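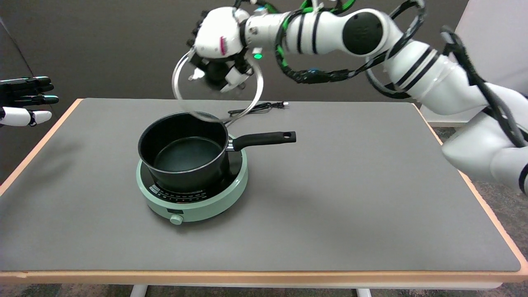

Una mano robótica sostiene una tapa de cristal sobre un cazo negro.

Cómo revisar y revocar permisos de tokens en Otico

Por Marisa Cocco
Actualizado en noviembre para la versión 2 de la aplicación de escritorio

Cada vez que se usa una aplicación descentralizada para cambiar, prestar o depositar un token, el monedero pide firmar un permiso. Ese permiso autoriza a un contrato a mover el token en nuestro nombre y sigue vigente después de cerrar la página. Muchas aplicaciones solicitan por defecto una cantidad ilimitada.

En esta guía se explica cómo ver los permisos activos de una cuenta en Otico y cómo anular los que ya no se usan. Sirve para cuentas creadas en el propio monedero y para cuentas conectadas desde un dispositivo Wirkholm.

Antes de empezar

Hace falta tener la aplicación actualizada y algo de saldo en la moneda nativa de la red, porque cada revocación es una transacción y paga comisión. Quien tenga los tokens en una red secundaria necesita saldo en esa misma red; el de la red principal no vale.

No se necesita la frase de recuperación en ningún momento. Si una página la pide para «limpiar permisos», hay que cerrarla.

Paso 1. Abrir la lista de permisos

Desbloquee el monedero, elija la cuenta en el menú de la izquierda y entre en Seguridad > Permisos. La primera vez, Otico recorre el historial completo de la cuenta y puede tardar. En la mía, con 737 transacciones, tuve que esperar 55 segundos. Después la lista queda guardada y solo se consultan los bloques nuevos.

Si la lista sale vacía y usted sabe que ha usado aplicaciones con esa cuenta, compruebe la red seleccionada arriba a la derecha. Los permisos se muestran por red y no hay una vista conjunta.

Paso 2. Leer cada línea

Las columnas son cuatro: token, contrato autorizado, cantidad y última actividad. La cantidad puede ser una cifra concreta o la palabra «Ilimitado».

En la columna del contrato aparece un nombre cuando Otico lo reconoce. Si solo hay una dirección, pulse sobre ella para abrirla en el explorador de bloques y mire si el código está verificado. Un contrato sin nombre no es necesariamente malicioso – los proyectos pequeños tardan en entrar en el registro – pero conviene saber de dónde salió. La fecha del permiso suele bastar para recordarlo.

Ordene por «Última actividad», de más antigua a más reciente. Los permisos ilimitados que llevan meses sin uso son los primeros candidatos.
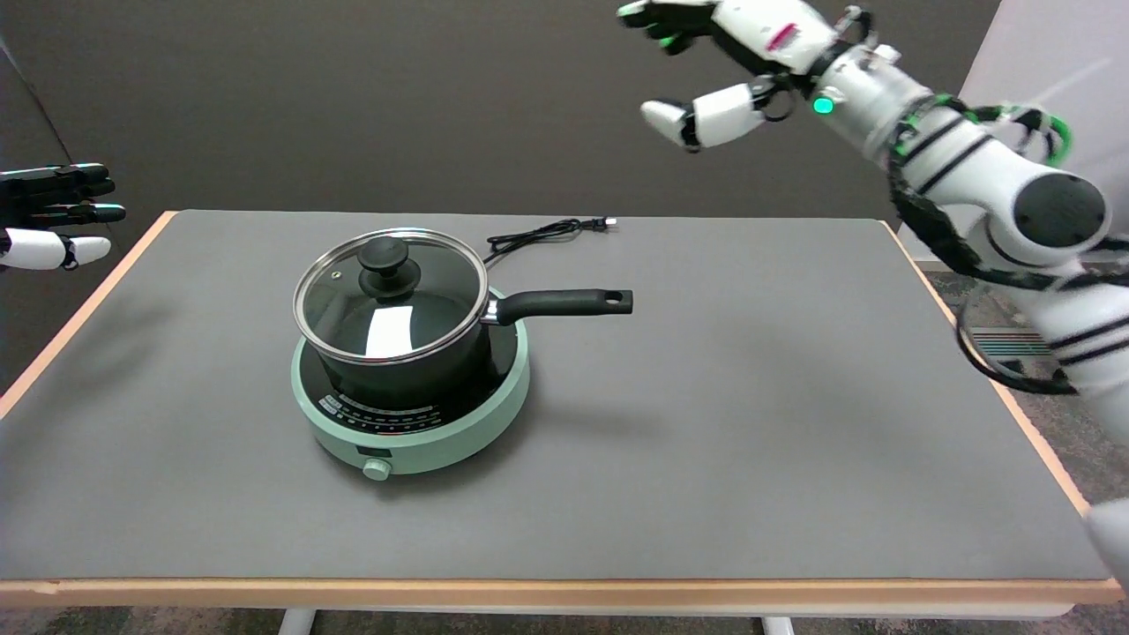

Paso 3. Revocar

Marque la casilla del permiso y pulse Revocar. Se abre una ventana con la comisión estimada. Compruebe que la función que va a firmar sea «approve» y que la cantidad sea 0. Con un Wirkholm, los mismos datos salen en la pantalla del dispositivo, y son esos los que cuentan.

Confirme y espere a que la transacción se incluya en un bloque. El permiso pasa a gris y desaparece al recargar la lista.

Se pueden marcar varios permisos a la vez, pero Otico los envía como transacciones separadas y hay que firmar cada una. Si la comisión está alta, déjelo para otra hora; yo suelo hacerlo a las 7:00.

Paso 4. Limitar los permisos nuevos

En Ajustes > Firmas active «Preguntar cantidad». Desde entonces, cuando una aplicación pida un permiso ilimitado, podrá escribir la cifra exacta. Si va a cambiar 588 unidades de un token, autorice 588. La próxima operación requerirá otro permiso y otra comisión.

Problemas frecuentes

La transacción se queda pendiente. Use Acelerar en el historial, que la reenvía con el mismo número de orden y una comisión mayor.

El dispositivo muestra «datos no legibles». Actualice el firmware. Tarun Sachdeva avisó en los comentarios de que también ocurre con la aplicación de la red sin actualizar, y lo he podido reproducir.

El permiso vuelve a aparecer. Alguna aplicación lo ha solicitado de nuevo y se ha firmado. Revise las conexiones en Seguridad > Sitios y desconecte las que no use. Desconectar un sitio, por sí solo, no anula sus permisos.

Los permisos sobre NFT no salen en esta lista. Tienen su propia pestaña, Colecciones, y se revocan igual, salvo que la función se llama «setApprovalForAll» y el valor debe ser «false».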